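Firnach two-arm cube set: read this first

600 episodes, two arms, small coloured cubes on one tabletop. People keep asking whether it is enough to train on. Enough for what? A policy that does well here has learned this table, these walls and this lighting, and I would want a lot of convincing that it has learned anything else.

Splits
Validation is 100 episodes and test is another 100, both taken out of the 600. They come from the same bench as the training part, so a good test score says little about yours.

Known problems
Success labels were set by the operator. Sinéad Scanlon rechecked the test part in January and disagreed with a few – her labels are the ones shipped. Colour names in the prompts are loose, and "green" sometimes means teal.

Fixed view
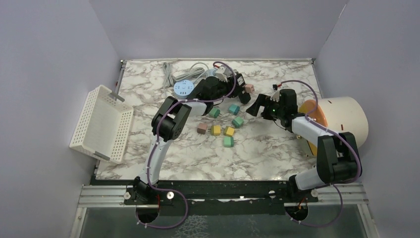
Two arms, eight cubes, basket at left, white container on its side at right.

Version 2 drops the pooled success rate. Please stop quoting it. Corrections to Čestmír Vondráček.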